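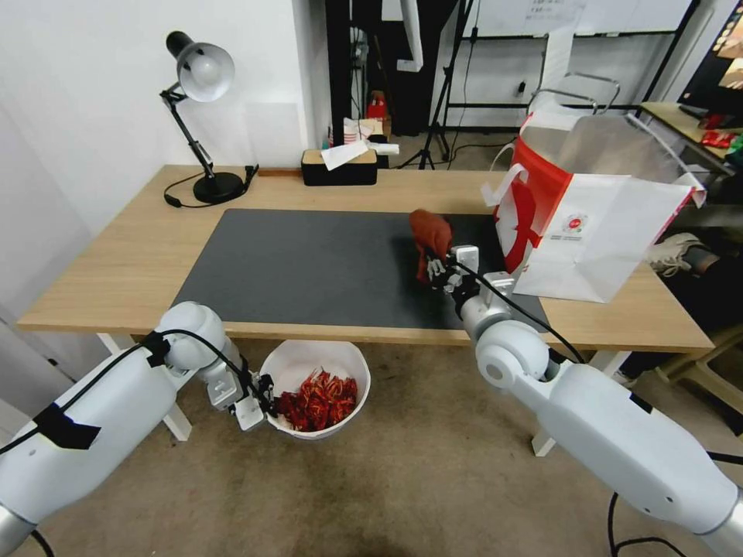
desk day. red cloth, red bits in the basket, red on the shopping bag. I swear I don't plan these things

Apr 16, 2021

Right, a little thread about desks, because I've spent the whole morning thinking about mine and I need to put it somewhere.

First thing: the big dark grey mat. I put off getting one for ages because it felt like buying a carpet for a table. I was wrong! It's the best thing I've done for a pale desk. Pens stop rolling off, mugs stop leaving rings, and when you dust you can see what you've missed (which is a mixed blessing, I grant you).

Cloth talk. Please stop folding your dusters. I used to fold mine into neat little squares and then never want to spoil them. Now it's a scrunched-up handful of rusty red and I get on with it. Same cloth for the mat and the lamp, a different one for anything with coffee on it.

The lamp lives in the back corner, white shade pointing down, and it's staying there. I tried it on the other side for a week and kept knocking it with my elbow. The cord still wanders across the desktop and I've bought 6 of those stick-on clips from Zileo to deal with it. Have I stuck any of them on? I have not.

Tissue box with a wooden lid: yes, I know, it's a tissue box. But the cardboard ones always end up squashed under a folder and this one just sits there looking smart. If you've got hay fever in April you'll understand why it gets such a good spot.

Now the basket. Little round white thing, on the floor in front of the desk, full of red and orange stringy stuff. Several of you have asked if it's chillies or tassels and I'm enjoying the guesses far too much to answer. Keep going.

I like a basket on the floor for anything light and fiddly. It leaves the desk clear and I can shove it along with my foot when I'm hoovering.

Paper bags though. I cannot throw away a good paper bag. Anything with rope handles gets kept, and the big white and red one has been promoted to sorting bag: I stand it open on the desk, drop in whatever belongs in another room, then do one trip round the flat at the end. Saves so much walking back and forth.

The rest of my bag collection lives inside a bigger bag behind the door. Farina bags are the sturdiest, Tudesine ones are prettier but the handles go. I won't be taking questions on how many there are.

My actual routine, for the person who asked: everything off the mat, wipe the mat, wipe round the lamp base, put back only what I've used this week. 30 minutes if I put music on, 40 if I start reading old receipts.

I always start reading old receipts. Found one from Zurnach for a drawer organiser I have no memory of owning. If anyone sees it, tell it to come home.

Next up is the chair, and the shoes that gather by the chair legs. Might do that tomorrow. Send me your worst under-desk photos in the meantime please, I want to feel better about mine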